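Jandoteck Tabletop シーンキット README

卓上片付けタスク用のシミュレーションシーン集です。家庭用アームの評価基盤 Zemarden にそのまま読み込めます。
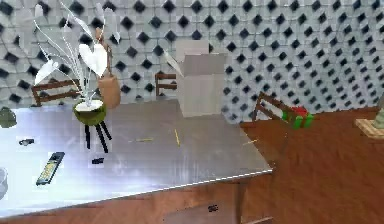

8月の更新で、収録シーンは232になりました。今回いちばん気に入っているのは小物の散らかり具合です！リモコンや細い棒のような薄くて長い物は把持計画の差がはっきり出るので、見ていて本当に飽きません(つい夜中まで回してしまいます)。

内容
・シーン定義ファイル 232件
・把持対象の初期姿勢 各シーン100通り
・照明プリセット 8種
・引き出し開閉タスクの設定例

使い方
Zemarden の scenes フォルダに展開し、設定ファイルでシーン番号を指定します。乱数シードを固定すれば配置は再現できます。手元の環境では1,000試行がおよそ一晩で終わりました。

使ってみた感想
旧版の Dunska 形式より読み込みがずっと軽く、家具の差し替えも一行で済みます。反射の強い天板は深度推定には手ごわい相手ですが、そこがまた楽しい！

既知の問題
・植物の葉は剛体扱いで、触れても曲がりません
・紙袋の変形は未対応です
・Kwon 形式への書き出しでは床の質感が落ちます

不具合は課題ページへ。シーン番号とシード値を添えてもらえると助かります。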